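Chapter 2
Putting Things in Their Place

Before you start

Look at the table where you are sitting now. Which things on it have a fixed place, and which things only stopped there? Keep your answer in mind, we will come back to it at the end of the first section.

In the previous chapter we spoke about rooms. Now we go down to the size of one table. A table is a good place to begin the study of order, as it is small enough to be seen at one look and it becomes untidy very quickly. In the household survey of Burach, 1294 families were asked where in the home they lose small objects most often. The answer of 767 families was the table, and many of them wrote the same remark beside it: the thing was there, but it was not in anything.

This remark gives us the first term of the chapter. A holder is any object whose work is to keep other objects together. A tray is a holder, and so are a bowl, a drawer and a pocket. The things which it keeps are called the contents.

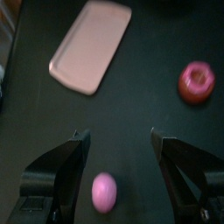
Figure 2.1 A shallow pink tray, an object shaped like an apple and a small pink ball on a dark tabletop.

Study Figure 2.1 for a moment. The ball and the apple shape both lie on the table itself, outside the tray. We say that they are loose. A ball is a difficult loose object, for it can roll when somebody touches the table -- a tray with a raised rim will usually stop it.

The height of the rim is therefore our next question. Hviid, whose method we follow in this book, divides holders into open, rimmed and closed. An open holder is quick to use but protects little. A closed holder protects well, but people are slow to put things back in it. The rimmed holder stands between them -- and most of this chapter is given to it.

Words to learn: holder, contents, loose, rim.

2.1 Open, rimmed and closed holders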